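4.2 Grasping near the walls of a metal bin

The first set of trials used a bin with a flat cardboard insert, and the results in Section 4.1 all come from that setup. For the second set we removed the insert and let the arm work directly over the bare metal floor. This changed the problem more than we expected. Depth readings on the sloping walls were noisy, and a bright object lying close to a wall often showed up twice in the color data, once as itself and once as a reflection.

We kept the object set from the first trials and added clear plastic containers, which earlier work at Vondix had left out. Each run started with the objects tipped into the bin by hand. No attempt was made to spread them, so some runs began with parts touching each other or resting against a wall. The arm then moved to its viewing pose, the Skallico planner ranked the grasp candidates, and the top candidate was carried out if its score passed the threshold. If no candidate passed, the run was marked as a refusal and the bin was refilled.

Fig. 6 shows the arm over the bin with mixed objects on the floor, among them a red toy block close to the back strip, with a blurry red reflection on the surface behind it, and a clear container lying on its side.

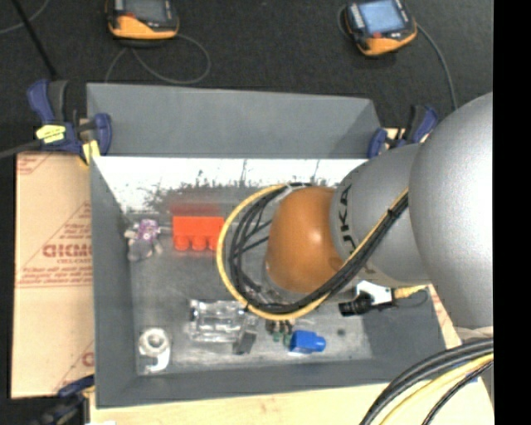 Why not mask out the walls before ranking the grasps?

Masking works when the bin never moves, but a shift of a few millimeters puts part of the wall back into the search area, and a wider mask throws away objects that lie against the wall. We tried both and kept the unmasked version for the results reported in this section.

Fig. 6. KUKA arm above the gray bin, which is held by clamps at the rim. Toy blocks, a white plastic fitting and a clear container are on the bin floor.

We ran 40 trials in this condition. In 23 of them the first grasp lifted an object clear of the rim. Two trials ended in a refusal, and the rest were failed first attempts. Most of the failures fell into one group: the planner placed one finger on the far side of an object near the wall, where there was no room for it, and the arm stopped on contact. Clear containers caused trouble of a different kind. The depth map often had a hole where the container was, and the planner then picked a neighboring object as if the space next to it were free.

Kilian Wyss and Elli Kinnunen labeled the outcome of each trial separately from the recorded video. They disagreed on 2 trials, both cases where an object was lifted and then slipped near the rim – we counted these as failures. The bin was clamped again before every run, but its position was not measured, so small changes in placement are part of the spread in the results.

The ranking network was not retrained for the bare bin. Section 4.3 repeats the trials with a version trained on reflective surfaces, using the same objects and the same threshold.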